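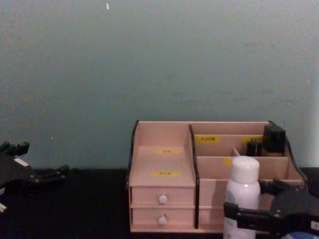

Hugo Royer reckons the labels came before any thinking did, and that we should have lived with the organizer for a month first and stuck things on afterward. He may have a point. I wrote it down so he can stop making it.

July, bench notes, desktop organizer

Two small drawers on the left under the open bit, stepped slots on the right. It came out of the Punton order along with 50 sheets of yellow labels, so of course everything got a label. At this rate we will run dry sometime after I retire.

What I like: the divider goes all the way down, so things on the left stay on the left. The round knobs are easy to grab. The black trim makes it look as if somebody had a plan.

What I don't: the tiers. Short things vanish behind tall things, and tall things stand in front of labels, at which point the label is a private matter between the bottle and the panel. The Cordier unit at Loltden had the same trouble and we complained about that one too – see my entry from spring, three pages, mostly underlined.

Sorting rule, version four: tall at the back, short in front. Versions one to three were also this, but with more exceptions. The white bottle is still under discussion. I say rear compartment. Hugo says front, where you can reach it. Neither of us has measured the slot.
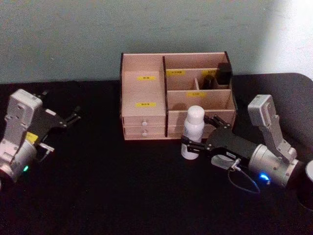
Right side, middle tier: one half in use, the other free. Wide front slot labeled 口红 (lipstick).

The lipstick slot stays where it is. It gets the best spot in the whole thing, and I have been outvoted on moving it.

Drawers: no decision. I want one for spare caps and one for cotton pads. Bostelthorpe keeps everything in a single drawer and claims to find things, which I would like to see in person.

To do: measure the rear compartment before the next argument. Ask whether Punton takes back labels. Find out who has the good ruler.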